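Jul 9, 2025

Stool task again, second round with the new policy.

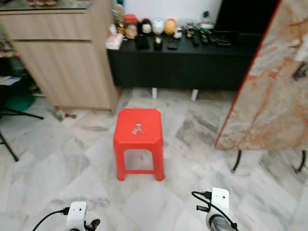 Changed one thing today - the wrist views now go in at the same rate as the head view. Ran 12 trials on Treltau before lunch and 12 after. Success on the approach went to 86 percent. The lift is still bad, 3 good ones in the whole morning set. Ok-hee Ji thinks the grasp labels are late by 6 steps. I'll shift them tomorrow and retrain overnight - same seed, same floor.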